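Temel Lamp Repair – Questions and Answers

We receive many of the same questions by e-mail, so I have collected the answers on one page. Please read it before you write to us. If your question is not here, the address is at the bottom of the contact page. Last changed 2025-06-16.

What kind of lamps do you take?

Floor lamps, table lamps and wall lamps for normal household voltage. We also take fabric shades for new covering. We do not take ceiling lights with built-in LED panels, and we do not take outdoor lighting. Old lamps are welcome, also when parts are missing.

Do I have to bring the bulb?

No. Please take it out and keep it at home. Bulbs break in the parcel and then the small glass pieces are everywhere in the shade.

How do I clean a fabric shade myself?

First unplug the lamp and wait until it is cool. Take the shade off. Use a dry, soft cloth or a soft brush and go from the top to the bottom, always in the same direction. Do not use water on silk or on pleated paper. For cotton shades you can try a slightly damp cloth, but test it first on the inside near the seam. If the colour comes off on the cloth, stop and leave it as it is.

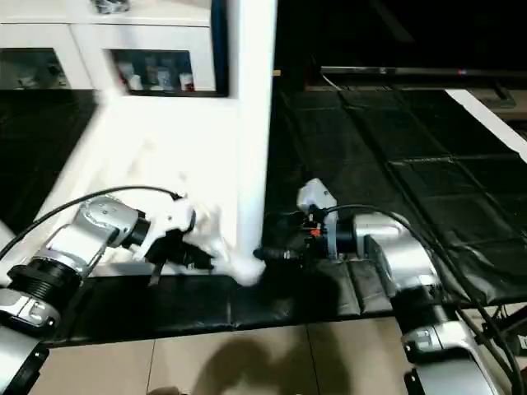
White cloth in movement, close to the tabletop.

And the metal or painted parts?

A damp cloth with one drop of washing-up liquid is enough. Never spray a cleaner directly on the lamp, because it runs into the lampholder. Brass with a lacquer should not be polished. If you are not sure whether there is lacquer, send us a photo and we will look.

My floor lamp leans to one side. Is it broken?

Usually it is not. In most floor lamps the pole is held in the base by one nut from below, and this nut becomes loose with the years. Unplug the lamp, lay it on a blanket, and remove the felt under the base. Hold the pole still while you turn the nut, otherwise the cable inside is twisted. Make it firm, but do not force it. If the thread is worn, the nut will turn and turn without holding, and then we need to see the lamp.

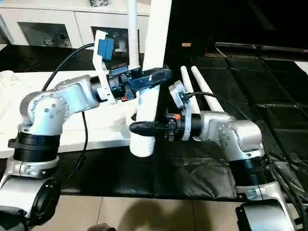
Thick white pipe, held upright over a black mat.

Can I make the pole shorter?

We can do it for you with steel and brass poles. We cut, clean the edge and make a new thread. It is not possible with poles of the Plerum type, where the wall is too thin for a thread. For those we can only look for a shorter pole, and we do not always find one.

What do you charge?

Looking at the lamp and writing an offer is free if you bring it to us. A new cable with plug and switch for a floor lamp is 3000, including the work. Covering a shade begins at 4000 and depends on the fabric. All prices are in our local currency and include tax. If you refuse the offer after we have opened the lamp, we ask for 300 for the time. 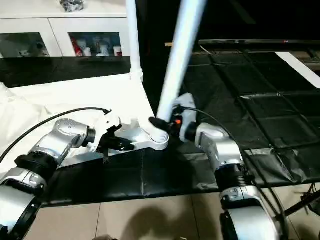
The price for a cable does not change with the colour. We have black, white, gold and brown in stock, textile or plastic. Other colours must be ordered and take longer – please tell us at the beginning, not when the lamp is ready.

How long does it take?

Some 2 weeks for a cable or a switch. A shade takes longer, especially before the holidays. In March we are closed for stocktaking and collect no parcels.

How should I pack the lamp?

Take it apart as far as you can without force. Wrap the base alone, as it is the heavy part and it damages everything else in the box. Tie the cable loosely around the pole and do not bend it sharply. The shade needs its own box.

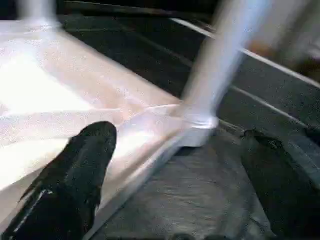 Write your name and the order number on a paper inside the box as well as outside. Labels are sometimes lost on the way, and then we have a lamp without an owner on the shelf.

Can I drop it off in person?

Yes, at our workshop in Premano or at the Gudeta collection point. At Gudeta they only receive the lamps and cannot answer technical questions.

Is there a guarantee?

On our work, yes, for one year. Please keep the receipt. The guarantee does not cover the bulb, or a lamp which was opened by another person after the repair.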